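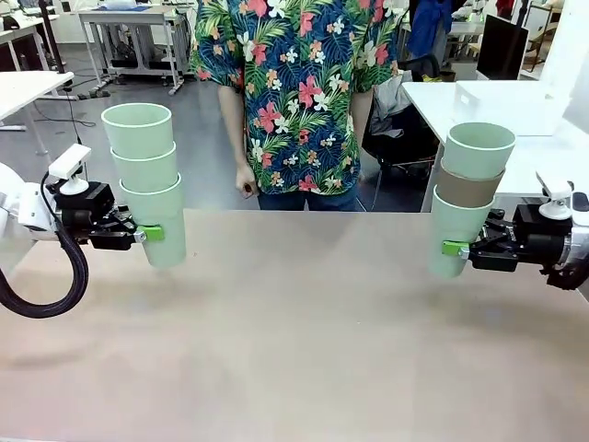

Cups: speaker notes
Lorska staff kitchen forum, February 2024
Slot: 30 minutes including questions. There will be questions. There are always questions about the dishwasher. I am not the dishwasher person.

Opening

Thank Jucélia for the introduction, whatever she ends up saying. If she tells the story about the kettle, smile and wait.

Start with the number. The old kitchen cupboard had 238 cups in it. I know because I took them all out one evening and lined them up on the floor, and then had to put them back, which is when I began to have views.

Let the number sit. Someone will laugh. Someone else will look guilty, and that person has nine of them under their desk.

Explain the scope: this talk is about stacking, storing and handing out reusable cups in a shared kitchen. It is a narrow subject. I was offered a choice between this and fire wardens.

Part one - what a cup is for

Most of us would say drinking. Watch a shared kitchen for a morning and you'll find that a cup spends very little of its life being drunk from. Mostly it is in a stack, or on its way to one, or sitting on a windowsill growing something.

So when we chose the old cups we chose them for the wrong part of the job. They had lovely handles. You cannot nest a cup with a lovely handle. Each one took up its own bit of shelf like a cat on a couch.

(Pause here. Drink some water. Use the cup.)

Plain tapered plastic cups, no handle, nest properly. A stack takes barely more room than one cup and a few extra rims. The colour doesn't matter, although people will send you emails about the colour. I kept a folder.

Part two - how high is a stack

This is the part people came for, or at least the part Milan came for.

The supplier, Zameo, delivers in long sleeves, and the temptation is to leave them that way. Don't. A tall stack does three things, all of them on a busy morning. It leans. It jams, because the weight on top pushes the lower cups into each other. And it gets pulled from the middle by someone in a hurry, with results you can hear from reception.

We tried tall stacks. We tried singles in rows, very handsome, and gone by morning tea. We settled on threes.

Threes look silly. I was told so in writing. But you can pick up three cups in one hand without thinking, you can carry one lot in each hand, and if you drop them you have dropped three cups. They also come apart easily. For anyone who has stood at a bench trying to twist two cups off each other while a visitor waits for tea, I don't need to labour the point. (Labour it slightly. Do the twisting mime.)

Part three - the cardboard sleeve problem

Plain thin cups get hot. Hence sleeves. Hence everything that follows.

A cardboard sleeve belongs on a cup with something hot in it. What happens is that people finish their coffee, leave the sleeve on, and put the cup back into a stack. It's an act of thrift and I respect it. But the sleeved cup won't sit down as far as its neighbours, so you get a gap, then a wobble, and a brown stripe in the middle of the green that everyone can see and no one will touch.

Things we tried:

A sign. It was read, I think, by me.

A second sign, larger. Someone put a cup on it.

A basket for used sleeves next to the stacks. This worked a bit. It also collected teabags.

Selling people on washable fabric sleeves from Filleo. Staff took one each, loved them, and took them home.

What helped in the end was moving the clean sleeves away from the cups and over beside the hot water. You take a cup, walk to the urn, and by the time you meet a sleeve you know whether you need one. Fewer sleeves went on in the first place, so fewer came back. Took 10 seconds to do and 76 emails to agree on.

Part four - the long table

Keep this brief, I always go on.

We used to stack inside the cupboard. Bad light, bent knees, someone's elbow in your ear. If you have any clear table at all, do it there. Stand at the long side. Turn the cups mouth up and look into each one before it goes in the stack, as you'll be surprised. Build your threes along the table with a hand's width between them, then move them to the shelf two lots at a time, one per hand.

Rim is for mouths, so hold the stack lower down, around the outside. I say this every time and every time someone demonstrates agreement with their thumb inside a cup.

Dry them first. The people at Hofstetter upstairs nested theirs wet before the June break and had to be talked through what they found afterwards.

Costs, if asked

We bought 1000 cups. Yes, I know what I said at the start about 238. The new ones fit in half the cupboard and we share them with the events team, who lose them in paddocks.

If pressed on whether we needed that many: no. There was a price break. Look at Milan Bakker, who signed it.

Questions

Likely ones: the colour (see folder), why not bring your own mug (you may, please wash it), whether threes could be fours.

They could be fours. I'd rather not discuss it in front of everyone.

Leave the demo cups on the table at the back. Count them in again before lunch.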